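3.2 Wash bags and fiber release

Most of the households in the May survey washed delicate items together with the rest of the load. Of the 355 respondents, 200 said they owned at least one mesh bag, but few used it for anything other than underwear. Gunn reports a similar pattern for Skavholm, where bags were bought for one garment and then left in a drawer.

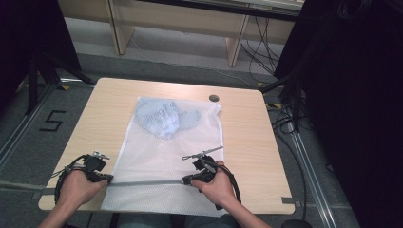 Figure 3. Light blue garment in a white mesh laundry bag with zipper.

Mesh size matters more than the fabric of the bag. A coarse net protects buttons and straps from the drum, but it lets loose fibers pass into the wash water almost freely. A fine net holds back part of the lint – mainly the longer fibers – and slows rinsing. In our trials each bag went through 8 cycles at the same setting, and the filter was emptied after every cycle. Overfilled bags gave the least even results. We therefore kept to one garment per bag in the remaining tests and report the lint weights separately for cotton and polyester in Section 4.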